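The Lamp That Wants Your Whole Desk

By Latrice Holloway

Every few years somebody decides the desk lamp needs fixing. The clamp was ugly, so it went. The heavy iron foot was old-fashioned, so that went too. What we have been handed instead, in one catalog after another this winter, is the plate: a wide, flat disc with a thin post rising out of it, usually in white, always photographed on a desk that has no mail on it.

I have my doubts. A disc base takes up a good circle of the one thing a small desk is short of, and it gives nothing back. You can't file it, you can't slide a notebook under it, and if you set a mug on it you will be wiping off rings by the end of the week.

"People buy the light and forget they are also buying the footprint," says Ayanda Mokgethi, who fits out home offices and has talked more than one client out of a plate stand. "Then they call me and say the desk feels small."

Makers say the width is for balance, and I believe them up to a point. A tall post needs something under it. But weight does that job as well as width, and weight costs more to ship. Draw your own conclusions.
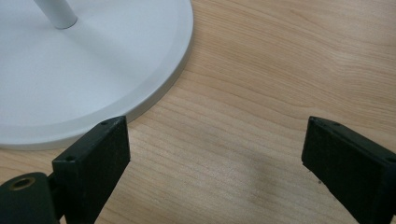
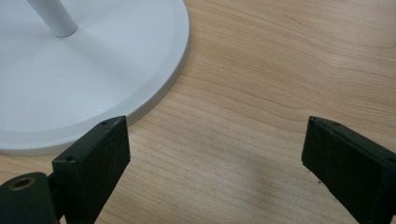 A round white base and post on pale, wavy-grained wood.

HOME & DESK

White on light wood is the pairing everyone wants now, and I'll admit it is easy on the eye. The sloped rim is a nice touch as well. It softens the step down to the tabletop, and a dust cloth goes over it without catching. Whether that is worth paying extra for is another matter, and the stores I visited seemed very sure that it was.

Italo Rinaldi, who repairs lamps and fans out of a shop in Ploscombe, is less taken with it. His complaint is the joint where the post meets the plate. "Everything pulls on that one spot," he says. "Grab the pole to move the thing and you're bending it. Pick it up by the base." He has had three in for a wobble since November, and he tightened two of them while the owners waited.

Tarkgate, the local chain, will let you take a floor model home for over a week before you pay. Do that. Put it where it would live, then try to open your laptop, eat a sandwich and sign a form in the same evening. If you find yourself pushing the stand toward the wall each time, you have your answer, and the old clamp lamp in the closet probably still works.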